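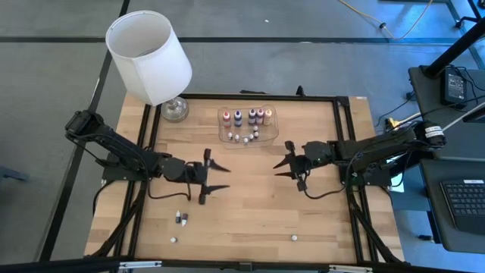 Teaching a Two-Armed Setup to Sort Bottles by Size

If you have a pair of arms bolted across a table and a free Saturday, this is a lovely first bimanual task to try. We built it for our Warnent project, and I'll share the way we do it now, including the parts I wish I had slowed down for (there were a few!).

Step 1. Pick your bottles. Food coloring works beautifully, as the colors are strong and the bottles come in such different sizes. The little droppers are much harder to grasp than the tall ones, so do mix them.

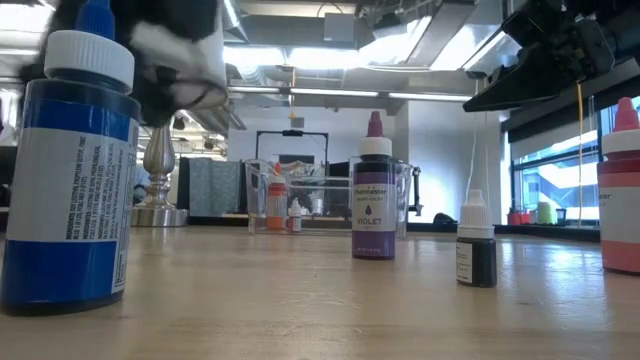 Step 2. Set your start layouts. Put a clear tray at the far side, and leave a few bottles out on the wood. We wrote 30 layouts on cards and shuffled them, which kept us from drifting into the same comfortable arrangement every time. Leave the lamp where it is between layouts, please. Ours wandered in an early batch and the policy got quite attached to it!

Step 3. Record your demonstrations. We kept 361 in the end, from both overhead and low views. Go gently, and let one arm wait while the other passes over the tray. 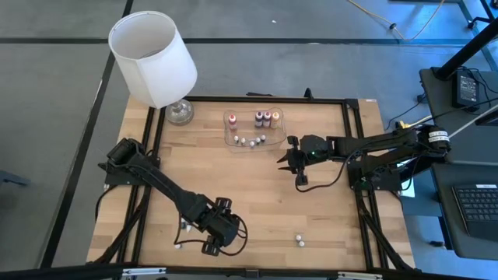

Overhead view, tray at top center with two vials out on the wood at lower right.

Step 4. Train, then test on layouts you held back. We held back 19. With the overhead view alone, our policy tended to close its fingers too high on the small droppers, and adding the low view helped more than any change we made to the network. Clear plastic is still a headache for us, so expect some misses along the tray rim, and save every failed run, as those are the ones you'll want to watch again with a cup of coffee.

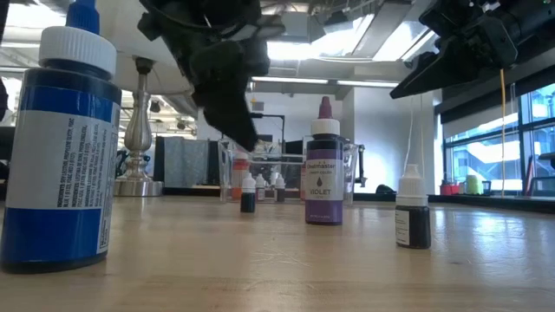
M. Villanueva

Step 5. Go back and add demonstrations only for the layouts that failed, then retrain from the same starting weights so you can compare fairly.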